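**Mestov** ist ein Musikstudio und Independent-Label mit den Arbeitsschwerpunkten Kammerpop, Filmmusik und elektroakustische Musik. Es ging aus einem Proberaum in einer ehemaligen Großküche hervor und betreibt heute zwei Aufnahmeräume, eine kleine Werkstatt für Instrumente und Tonbandtechnik sowie das Unterlabel Ploludo. Der Katalog umfasst Alben, Bühnenmusiken und Auftragsarbeiten für Dokumentarfilme.

## Geschichte

### Anfänge

Die Räume dienten zunächst einer losen Gruppe von Musikern als Probe- und Lagerort. Aufgenommen wurde anfangs nur zur eigenen Kontrolle, meist mit zwei Mikrofonen und einem tragbaren Rekorder. Aus diesen Mitschnitten entstand die Kassette *Kühlraum*, die in einer Auflage von 200 Stück erschien und überwiegend bei Konzerten verkauft wurde. Die Aufnahmen sind monophon; auf der zweiten Seite ist über weite Strecken das Brummen einer Lüftungsanlage zu hören, die sich damals nicht abschalten ließ.

Nach der Kassette fragten befreundete Ensembles an, ob sie die Räume für eigene Produktionen nutzen könnten. Der Betrieb als Mietstudio begann ohne feste Preisliste. Abgerechnet wurde nach Aufwand, gelegentlich auch gegen Material oder Arbeitszeit. Die Regie befand sich im früheren Speisenausgaberaum, der durch eine Durchreiche mit dem Aufnahmeraum verbunden war. Die Öffnung wurde später verglast.

### Ausbau

Mit dem Umbau des großen Raumes kam eine Trennwand in Ständerbauweise hinzu, dazu ein schwimmender Estrich. Die gekachelten Wände blieben auf der Nordseite erhalten und wurden auf den übrigen Seiten verkleidet. Der Nachhall lässt sich seitdem über schwere Vorhänge verändern, die an Schienen laufen. Für Streicher wird der Raum in der Regel offen genutzt, für Schlagzeug und Sprache gedämpft.

Das Mischpult stammt aus der Auflösung eines Theaters. Es wurde über mehrere Jahre neben dem laufenden Betrieb überholt, wobei ein Teil der Kanalzüge neue Übertrager erhielt. In dieser Zeit entstanden die meisten Produktionen mit einem kleineren Ausweichpult, das bis heute im zweiten Raum steht.

### Gründung von Ploludo

Das Unterlabel Ploludo wurde für Aufnahmen eingerichtet, die nicht in das Programm des Hauptlabels passten. Dazu zählten lange Improvisationen, Klavierstücke für den Unterricht und Field Recordings. Die erste Veröffentlichung erschien am 29.11.2019 unter dem Titel *Leerlauf*. Sie enthält vier Stücke für präpariertes Klavier und Tonband. Während das Hauptlabel seine Alben in der Regel auch auf Schallplatte veröffentlicht, erscheinen die Titel von Ploludo meist nur digital und auf CD.

## Räume und Ausstattung

Raum 1 ist der größere der beiden Aufnahmeräume und fasst ein Kammerensemble einschließlich Flügel. Raum 2 wird für Gesang, Sprache und elektronische Instrumente genutzt. Beide Räume sind mit derselben Regie verbunden, können aber nicht gleichzeitig für verschiedene Produktionen gebucht werden.

Zur Ausstattung gehören neben den Pulten eine Bandmaschine für Halbzollband, eine Hallplatte und eine Sammlung dynamischer Mikrofone, von denen viele aus Rundfunkbeständen stammen. Digital aufgezeichnet wird parallel zum Band. Bei Produktionen mit vielen Überlagerungen dient das Band häufig nur noch für die Grundspuren, die danach übertragen und am Rechner weiterbearbeitet werden.

Die Werkstatt nimmt Wartungsarbeiten für den eigenen Bestand und in begrenztem Umfang auch für auswärtige Kunden an. Repariert werden vor allem Bandmaschinen, elektromechanische Tasteninstrumente und Federhallgeräte. Der Ausbau der Werkstatt wurde aus den Einnahmen einer Filmmusik bestritten.

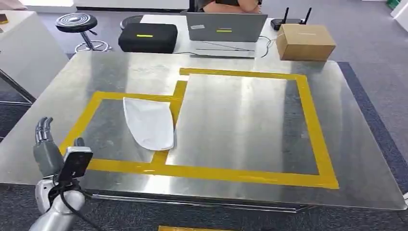

*Edelstahltisch mit gelben Klebebandmarkierungen und weißem Tuch.*

## Arbeitsweise

Produktionen bei Mestov beginnen üblicherweise mit einem Probentag, an dem noch nicht für die Veröffentlichung aufgenommen wird. Dabei werden Aufstellung, Stimmung und Mikrofonpositionen festgelegt. Die Grundspuren entstehen nach Möglichkeit gemeinsam im selben Raum. Das Übersprechen zwischen den Mikrofonen wird in Kauf genommen — bei den frühen Alben ist es deutlich hörbar, etwa wenn der Flügel in den Pausen der Bläser nachklingt.

Ein Klickgeber wird nur bei Filmmusik regelmäßig eingesetzt. Für Alben gilt das Tempo, das sich in der Probe ergeben hat. Schnitte zwischen verschiedenen Takes sind dadurch aufwendiger und werden im Begleitheft zum Teil ausgewiesen.

Das Mastering wurde lange außer Haus vergeben. Seit der Einrichtung einer eigenen Abhörsituation in der Regie entstehen die digitalen Fassungen im Studio selbst. Der Lackschnitt für Schallplatten erfolgt weiterhin extern.

## Veröffentlichungen

### Yuan

Das bekannteste Album des Hauptlabels ist *Yuan*, ein Zyklus für Streichtrio, Harmonium und Synthesizer. Die Aufnahmen fanden in Raum 1 statt und wurden in zwei Abschnitten durchgeführt, zwischen denen das Harmonium neu gestimmt werden musste. Der Unterschied ist in den Sätzen drei und fünf wahrnehmbar, die aus dem ersten Abschnitt stammen und etwas tiefer liegen.

Die Erstauflage der Schallplatte betrug 693 Exemplare. Geplant war eine höhere Zahl, ein Teil der Pressung wurde jedoch wegen eines Fehlers auf der B-Seite zurückgewiesen. Eine zweite Pressung folgte mit geändertem Etikett und ohne das gefaltete Notenblatt, das der ersten beigelegen hatte. Kritiken hoben die Verbindung von Harmonium und analoger Klangerzeugung hervor. Bemängelt wurde mehrfach die Länge des Schlusssatzes.

### Nundovance

*Nundovance* ist eine Bühnenmusik für ein abendfüllendes Tanzstück. Sie wurde zunächst als Zuspielband mit live gespieltem Schlagwerk konzipiert und später für die Albumfassung vollständig neu aufgenommen. Die Tonträgerfassung ist gegenüber der Bühnenversion gekürzt. Es fehlen die beiden Zwischenspiele, die auf der Bühne Umbauten überbrückten. Eines davon erschien nachträglich als Bonusstück der digitalen Ausgabe.

Das Schlagwerk besteht zu einem großen Teil aus Metallplatten und gestimmten Rohren. Die tiefen Klänge zu Beginn des zweiten Teils gehen auf eine mit halber Geschwindigkeit abgespielte Bandaufnahme der Hallplatte zurück.

### Auswahldiskografie

| Titel | Label | Besetzung | Format |
|---|---|---|---|
| *Kühlraum* | Eigenverlag | wechselnd | Kassette |
| *Yuan* | Mestov | Streichtrio, Harmonium, Synthesizer | LP, CD, digital |
| *Nundovance* | Mestov | Schlagwerk, Tonband, Elektronik | LP, digital |
| *Leerlauf* | Ploludo | präpariertes Klavier, Tonband | CD, digital |
| *Kleine Etüden, Heft 2* | Ploludo | Klavier | digital |

## Filmmusik

Neben den Alben entstehen bei Mestov Musiken für Dokumentar- und Kurzfilme. Die Aufträge werden meist mit einem festen Kern von Musikern eingespielt, der je nach Projekt ergänzt wird. Typisch sind kleine Besetzungen mit Klarinette, Bratsche und Klavier. Die Rechte an den Aufnahmen verbleiben in der Regel beim Studio, sodass einzelne Stücke später auf Zusammenstellungen erscheinen können. Eine solche Zusammenstellung ist bislang nur digital erhältlich und enthält auch Skizzen, die in den jeweiligen Filmen nicht verwendet wurden.

## Archiv

Die Mehrspurbänder werden im Haus aufbewahrt. Bänder aus der Frühzeit sind nur teilweise beschriftet, weshalb die Zuordnung einiger Aufnahmen unsicher ist. Ein Teil wurde digitalisiert, nachdem sich bei mehreren Spulen die Beschichtung zu lösen begonnen hatte. Die Arbeiten werden jeweils im November fortgesetzt, wenn das Studio für Wartungszwecke nicht vermietet wird. Das Originalband von *Kühlraum* gilt als verschollen, die digitale Neuausgabe beruht auf einer Kassettenkopie.

## Siehe auch

- Elektroakustische Musik
- Independent-Label
- Präpariertes Klavier
- Hallplatte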